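Visita a la jornada de puertas abiertas de Clevero

En enero pasé una mañana en Clevero, un taller con estudio que abre sus puertas una vez al año. La entrada era libre y las visitas salían cada hora, en grupos de 10 personas. Al nuestro lo llevó Harriet Villanueva, que trabaja allí desde hace 4 años.

Empezamos por el almacén, poco interesante, y pasamos luego a la sala de mesas. Me quedé un buen rato con el cuenco blanco en forma de cáscara de huevo.

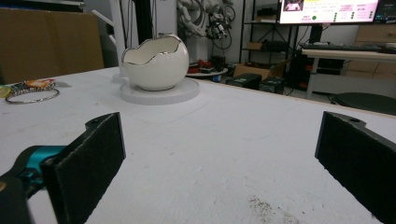

El cuenco de cerámica con su borde plateado, sobre la mesa blanca.

El borde imita una cáscara rota, con picos irregulares y un filete metálico muy fino. La forma es sencilla y el brillo del blanco le va bien. Pregunté si estaba a la venta y me dijeron que no – en Clevero no venden nada al público.

Barrett Okafor, otro visitante del grupo, se interesó por los restos oscuros, quizá tierra, esparcidos en el tablero. Él cultiva suculentas y opinaba que un recipiente así, sin agujero de drenaje, pide muy poco riego. No comprobamos si lo tenía. 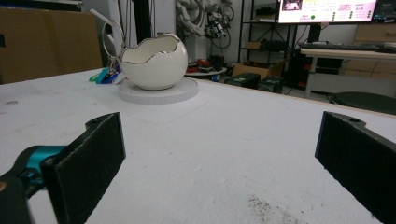

La charla siguió con los sustratos y se alargó más de lo previsto, así que el turno de las once salió con retraso. Quien quiera ir con calma debería apuntarse al primero.

La base es lo que menos me convenció. Es ancha y blanca, con un poste vertical a un lado, y ocupa bastante sitio para un cuenco de ese tamaño. En una estantería estrecha no la pondría.
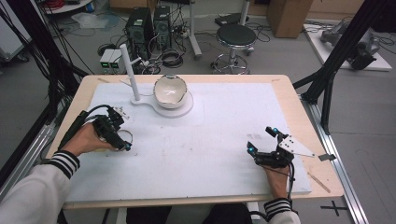

A la salida había café y un folleto con el horario de la próxima edición. Se aparca sin problema en la calle de atrás y el autobús para a 8 minutos a pie.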